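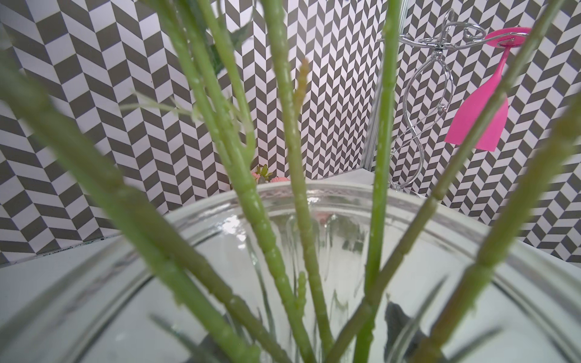 Good practice for shared manipulation cells: speaker notes

Session 2, Wukbridge automation users' day
Sunday, September 12, 2021

Slide 1. Title

Say which site the rules come from. Urnidcombe runs the cells; Wukbridge holds the written rules. The current text is called Petora. It covers tabletop arms working with household goods, mostly at low payload. It does not cover mobile bases, and questions on those should go to the afternoon session.

State the scope early. Petora sits below the machine safety standards and does not replace any of them. A cell that has not passed its risk assessment is out of scope until it has.

Slide 2. Terms

Cell: the table, the walls, the arm and everything within reach of the arm.
Prop: any object placed in the cell for handling or as background.
Run: one attempt at one task, from start position to end position.
Hold: the arm is powered and still. People may look but may not reach in.
Safe state: drive power removed and confirmed at the panel.

Spend time on the difference between hold and safe state. Most of the discussion on the first draft was on this point. The draft allowed an operator to straighten a prop during hold. The issued text does not.

Slide 3. Glass and other breakable props

Rule 3.1. A glass prop is inspected before each session for chips at the rim and base. Chipped pieces leave the cell and go into the rigid waste bin.

Rule 3.2. Grip force for glass is set in the task file. It is not adjusted from the pendant during a run.

Rule 3.3. After a breakage the cell goes to safe state. The table, the fixtures and the fingers of the gripper are all cleaned and checked. Finger pads are replaced if any fragment is found on them.

Rule 3.4. If a soft substitute such as silicone meets the purpose of the task, use the substitute.

Expect a question on 3.4. Silicone deforms under grip and hangs differently from glass, so results on one do not carry over to the other. The rule only applies where the material is not under test. The task owner decides and records the decision.

Slide 4. Thin and flexible props

Artificial stems, cords, wire stands and similar items get their own section. They cause two problems.

First, they are poorly handled by depth sensing. A narrow stem can drop out of the depth image and the planner treats the space as free. Rule 4.1 requires a keep-out volume drawn by hand for any upright prop narrower than the sensor's stated limit. The volume is drawn around the full spread of the prop, including the parts that lean over the edge of a container.

Second, they move when touched and do not return to the same place. Rule 4.2 requires the keep-out volume to be checked again after any contact, including contact that did not stop the run.

Polished metal and clear glass are treated the same way under 4.3. Reflections produce false depth points, and the operator may not delete these points from the map one by one to get a path through. Either the prop is modeled or it is moved.

Slide 5. Wrist camera

Rule 5.1. The view is checked at the start position and at the closest planned approach. A view that is clear at one may be blocked at the other.

Rule 5.2. If a foreground prop blocks the target at the approach position, the approach is changed or a second view is used. The run is not started on the last good view.

Rule 5.3. Focus is fixed for the session. Close props may be out of focus. This is acceptable if the target is sharp.

Rule 5.4. Repeating wall patterns are allowed. They are recorded in the cell file, as they can affect feature matching between views.

Pause here. The Urnidcombe team asked for 5.4 to be a ban. It was kept as a record requirement so that older cells would not have to be rebuilt.

Slide 6. Speed and retries

Approach speed in the last 60 mm before contact is limited to 35 mm per second. The limit applies to the fastest point on the gripper, including any finger extension.

A task may retry twice. After the third failure the arm returns to the start position and waits in hold. The operator then either ends the session or goes to safe state and resets the props.

An automatic retry with a higher grip force is not permitted for any breakable prop.

Slide 7. Records

Each run record carries the task file version, cell file version, prop list, operator role and end condition. The Jin logger writes the first three without input. The other two are entered by hand.

The trial set contained 996 runs. Records were complete for 100 percent of the automatic fields. The hand-entered fields were worse, and the usual gap was the end condition. The form now will not close without it.

Slide 8. Changing a rule

Requests go in writing to the Wukbridge mailbox with the rule number, the proposed wording and at least one run record. Requests without a run record are returned.

The next issue is due in October. Section 4 will be split in two, with reflective props moved to their own section. Rule numbers in section 3 will stay the same.

Slide 9. Questions

If short of time, drop slide 7 and keep this one.

Likely questions:

Does a keep-out volume count as a guard? No. It protects props and tooling. It gives no protection to people.

Can one cell file cover two identical cells? No. Camera mounting differs between cells and each needs its own file.

Who can approve an exception? The cell owner, for one session, in writing. Exceptions to section 6 are not available.

Leave the rule list on screen during questions. Printed copies are on the table by the door.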